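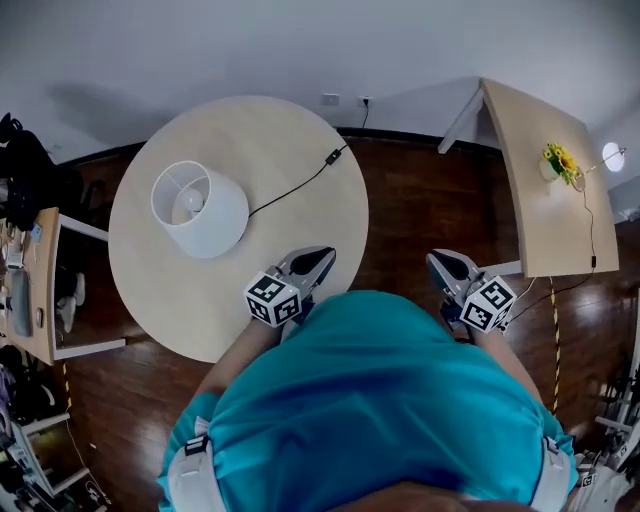
Portable Lamps, Cords and Outlets – Room Inspection Checklist
Site: Tedosen House, Cosville
Room: Study, second floor
Date of inspection: March 20, 2025
Form: Tandia Property Services, room sheet 19

Mark each item OK, ACTION or N/A. Comments are required for ACTION.

1. Lamp stands flat on the table, base fully supported – OK
Comment: Round table, left half. Keep the base at least 2 inches from the table edge.

2. Shade straight and clear of the bulb – OK
Comment: Drum shade, open at the top. Check again whenever the bulb is changed.

3. Bulb wattage within the limit on the lamp label – ACTION
Comment: Label worn and limit not readable. Fit an LED bulb and attach a new tag.

4. Cord free of cuts, flat spots and tape – OK
Comment: Black cord, checked by hand over its full length with the plug out.

5. Cord routed so it cannot be snagged – ACTION
Comment: Cord crosses the tabletop diagonally before it reaches the wall. Turn the lamp so the cord leaves by the shortest path to the far edge. Do not staple or tape it to the wood.

6. Inline switch works and housing is closed – OK
Comment: Switch sits near the far edge of the table. Acceptable, but it should not hang over the edge by its own weight.

7. Outlets firm in the wall, cover plates intact – OK
Comment: Two outlets, both low on the wall. Plug fits tightly in each.

8. Furniture not pressing on plug or cord – OK
Comment: Maintain the gap between the round table and the wall. Same for the desk on the right if it is moved back.

9. Table and desk steady under hand pressure – ACTION
Comment: Desk has slight play at one leg. Tighten the bolt. Round table steady.

10. Wood floor clear of loose mats and cords in the walking path – OK

11. Extension cords in use – N/A

Result: Three items open. Item 3 to be closed before the lamp is used again. Items 5 and 9 can wait for the next Morris maintenance visit.

Next full inspection: July. Keep this sheet with the room file.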